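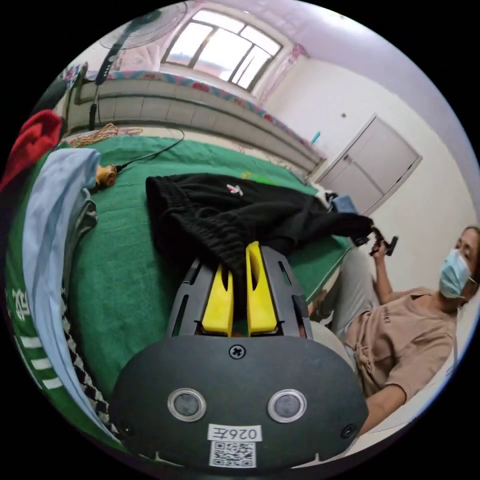 About Rodasus

Rodasus teaches people to fold clothes. We know how that sounds. Lurdes Peixoto, who started the school, thought it was a silly idea for a business too, and she still doubts most of what gets said about tidying. We don't believe a neat drawer will change your life, and we have yet to see proof that one ever did.

The course is 2 evenings and costs less than a set of matching storage boxes – which we will not sell you. Classes start at 7 p.m. and stop in December.

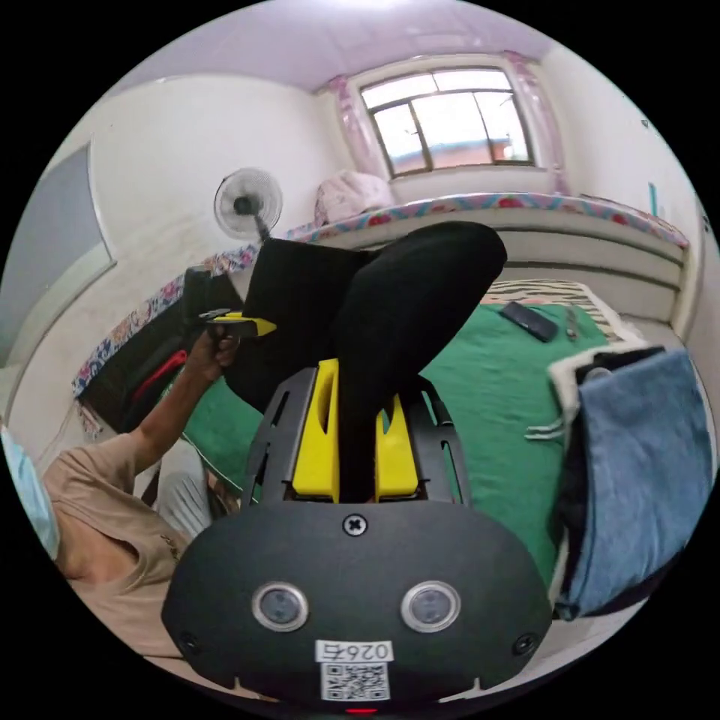
Most folding advice assumes a big clean table and a stack of stiff cotton shirts. We teach in ordinary bedrooms, on the bed, with whatever is in the pile. Dark, soft fabric like the black piece held up near the window is a fair test, as it bunches into folds the moment it's lifted and hides its own seams. If a method only works on a dress shirt, we drop it.

We have taught 3,130 people so far. Almost 900 came back for our second course, Umau, on shared closets. We can't say how many still fold anything. We asked once, and we don't trust the answers.
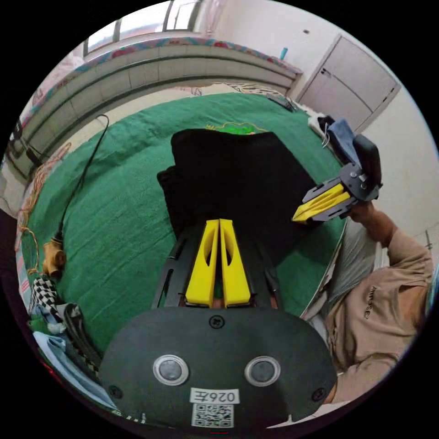 Black cloth folded on a green bedspread, one edge still a little rumpled.

Private lessons are available. Write to the Pawłowska office and tell us what's in the pile.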